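1 Jan 2018
Equipment planning, Cletdale workshop

The purchase request to Brurville is due in March. The line under review covers 2 additional hand-held grippers and a supply of replacement finger pads. Budget ceiling for the line is 1,000, shipping included.

Garment handling, tan cloth item on the wood table:
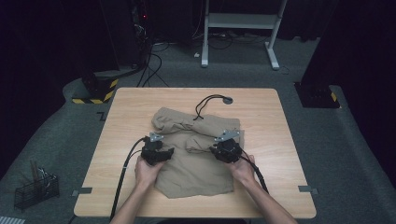
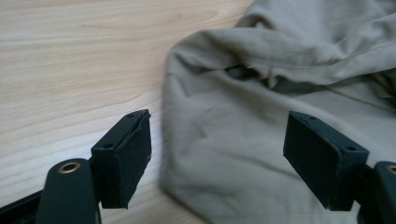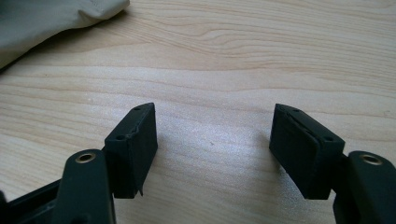
Comment entered by Navickas: the pads should be priced apart from the grippers. Pads are a consumable and will be reordered long before the tools are. Pondlow lists a set at 134, and a single annual order would spare us the repeated freight charge.

Accepted. The request will carry pads as a separate line — 5 sets at 134, or 670 — which leaves 330 under the present ceiling. That will not cover the grippers, so they move to a second request, pending a written quote. Cable length is to be stated in the quote. Spare screws for the pads to be confirmed with Pondlow before submission.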